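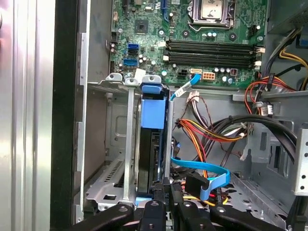 **What should I do with a computer that hasn't been switched on in years?**

Bring it to the repair table at Grindano, with its power cord if you still have it. We'll open it up together, talk about what is worth saving, and take your files off the drive before anything else happens to it.

That is the short version, and those of you who know me will guess there is a longer one coming. So many of you stopped me in February to ask about the old desktop towers that I promised to put something in the newsletter, and I have been adding bits to it ever since – usually late in the evening, with the tea going cold.

First, please don't feel embarrassed about the dust. Everybody apologizes for the dust! I have opened towers that lived under desks, behind sofas and (once) next to a very fluffy rabbit, and I have yet to meet one that was clean inside. We have soft brushes and plenty of patience.

Now, the drive. For most people this is the part that matters, as it's where the photos and letters and half-finished family histories are. A full-size hard drive is a metal box that would sit nicely on your palm, and it's held in a cage inside the case. Two cables go to it, one for power and one for data. The data cable on the machines we mostly see is the flat, narrow kind called SATA, and it runs from the back of the drive to one of a little group of sockets on the motherboard. Those sockets often come in a couple of colors, like the blue and black ones in the tower at the top of this page. If you plan to put the drive back later, make a note of which socket the cable came from. A scrap of masking tape and a pencil will do it.

When you pull a SATA cable, hold the plug and not the wire. Some have a small metal clip you need to press first, and if yours won't budge, that is nearly always why. Please don't lean on it. Bring it in and we'll do it slowly.

Next comes memory. These are the long thin cards that stand up in slots near the processor, with a latch at the end that you push outward. They are easy to lift out and easy to pass on, so quite a few cases reach us with all the slots already bare. That's fine. A board with four empty slots is still a useful board, and I keep a tin of odd memory cards for just such an occasion. Do bring yours if they've ended up in a kitchen drawer – wrapped in an anti-static bag if you can find one, or in a plain paper envelope if you can't.

The processor I would ask you to leave alone. It sits under a metal frame with a lever on it, and the contacts underneath are very fine indeed. Bend one and you may have lost the board as well. If it needs to come out, we have a good lamp and a magnifier, and Dudek have kindly given us another box of thermal paste, which should see us through to summer.

We ask for 3 dollars toward supplies if you can manage it, and nothing at all if you can't. Up to 2 machines per household each session, please, as the table is only so long and we do like to give each one a proper look. Anything past saving goes on to Soltard for recycling, and the drive comes home with you unless you tell us otherwise.

One last request: we are short of small case screws again. If you have a jar of them in the garage, we would be so glad of it.

Warmly,
Felicja Tomaszewski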